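Handgreifer Clevby im Test: Was bei der Beschaffung zu kalkulieren ist

17. Mai 2023

Der Clevby ist ein handgeführter Parallelgreifer zur Aufzeichnung von Greifbewegungen. Geprüft wurde das Doppelset, wie es Horska an Labore und Integratoren liefert. Preis: 2683 Euro netto, ohne Kamera und ohne Auswertesoftware.

Im Budget sollte man drei Posten getrennt führen. Erstens das Set selbst. Zweitens Ersatzbacken, die Horska nur im Zwölferpack zu 35 Euro je Stück abgibt — bei einem einzelnen Arbeitsplatz reicht das lange, bindet aber Mittel. Drittens die Einarbeitung: Wir haben je Bediener einen halben Tag angesetzt und damit richtig gelegen.

Die Lieferzeit betrug sieben Wochen. Wer im Juli mit Aufnahmen beginnen will, sollte die Bestellung nicht weiter aufschieben. Das Konkurrenzgerät Tanham war schneller verfügbar, wird jedoch nur einzeln verkauft und kostet im Paar deutlich mehr.

Zur Mechanik: Der Korpus besteht aus gedrucktem Kunststoff, die Drehpunkte der Gestänge laufen in Messingbuchsen. Spiel war nach unserer Testphase nicht messbar. Die Backen sind verschraubt und lassen sich ohne Ausbau des Gestänges wechseln. Die Polster setzen sich an den Kanten zuerst ab, sie gehören in den Wartungsplan.

Als Prüfteil dienten dünnwandige Einwegbecher. Sie sind billig, geben schnell nach und zeigen zu hohe Schließkraft sofort. Für die Übergabe zwischen zwei Greifern werden beide Geräte des Sets benötigt, der Einzelkauf lohnt für solche Aufgaben nicht.

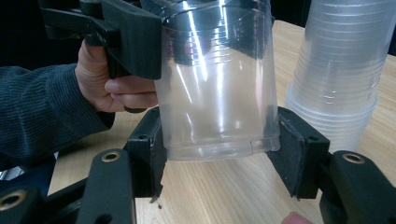 Klarer Becher zwischen den Backen des vorderen Greifers, der zweite Greifer setzt oben an. Rechts der Becherstapel.

Kritik gibt es am Gewicht und an der Dokumentation. Die Anleitung behandelt den Backenwechsel auf einer halben Seite, Anzugsmomente fehlen. Der Adapter für den Tsai-Arm steht zwar in der Preisliste, war bei uns aber nicht lieferbar und sollte bis zur schriftlichen Bestätigung nicht eingeplant werden.

Wertung: 7 von 12 Punkten. Für Zweihandaufgaben mit leichten Teilen kaufbar, Ersatzbacken gleich mitbestellen.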